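Passwords, shared logins and the Friday problem
Speaker notes, small business track, 15 minutes plus questions

Opening

Thank the organizers. Say who the talk is for: people who run an office of three to fifty and have no IT department. Anyone hoping for a product comparison should go to the Droka session in the next room, and they won't hurt my feelings.

Start with the shared inbox. Ask for a show of hands: who has a mailbox that more than two people log in to with the same password? Wait. Then ask who changed that password the last time somebody left.

Slide 2. What we looked at

In April we went through the accounts at Urkevex, a parts distributor with two sites. They gave permission to use the numbers. They had 1073 separate logins across email, the order system, the bank, shipping portals and supplier sites. 667 of those used a password that also appeared somewhere else in the company.

Pause on that figure. Don't rush to the next slide.

Mention that the order system itself was in decent shape. The trouble was in the small accounts: the courier portal, the label printer software, a stock photo site. Staff had signed up for these on their own with a work email and whatever password they already knew by heart.

Slide 3. How one of these goes wrong

Tell it in order and keep it short.

A supplier site gets broken into. The attackers take the list of emails and passwords and try each pair on the common mail providers. One works. They don't send anything. They set up a forwarding rule and read the mail for a couple of weeks. Then, late on a Friday, a customer gets an invoice with new bank details, sent from a real address, in a real thread.

The Guzmán office had this happen up to the last step. A bookkeeper on the customer's side phoned to check the new account number. No money was lost. They still spent most of a week finding out what had been read.

If somebody asks how the forwarding rule was found: it was in the mailbox settings, named with a single period so it looked like a blank line. Worth telling people to check theirs tonight.

Slide 4. What to do first

Go slowly here, people write this down.

Turn on two-step sign-in for email and for the bank. Do those before anything else. Use an app or a hardware key where you can, and a text message where you can't. A text message is weaker but far better than a password alone.

Get a password manager for the whole office. Pay for the business version so that an account can be handed over when someone leaves.

Look at every mailbox for forwarding rules. Turn off automatic forwarding to outside addresses if your mail provider allows it. Most do.

Agree that bank details are never changed on the strength of an email. Call a number you already had, never the one in the message.

Slide 5. Shared accounts

Some sites only give you one login per company. Fine. Keep it in the password manager, share it from there, and write down who has it. Change it when any of those people leave, the same day.

For shared mailboxes, most providers let each person open the mailbox with their own sign-in. Hirnelico moved its sales and support inboxes over in one afternoon. The only complaint was about email signatures.

Slide 6. The leaving list

Show the one-page list. Read out the first lines only: email, password manager, bank, door code, phone. The handout has the rest.

Remind them that temps and outside contractors belong on it too. At Urkevex, 3 of the still-open accounts belonged to a contractor whose work had ended the year before.

If time is short, skip to slide 7 here.

Slide 7. One job for next week

Ask each person to pick a single account, the one that would hurt most, and fix that one. For most offices it will be the main email administrator login.

Questions

Likely ones: Are passkeys ready? Yes for the big providers, patchy elsewhere. Should we force a change every 90 days? No, people just add a number to the end. Is it all right to write the manager's main password on paper? Yes, in a sealed envelope in the safe.

Leave the last slide up during questions — the handout address is at the bottom.

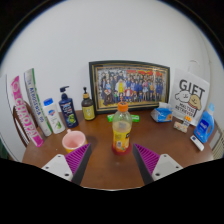

Last slide background: juice bottle and pink mug on a round wooden table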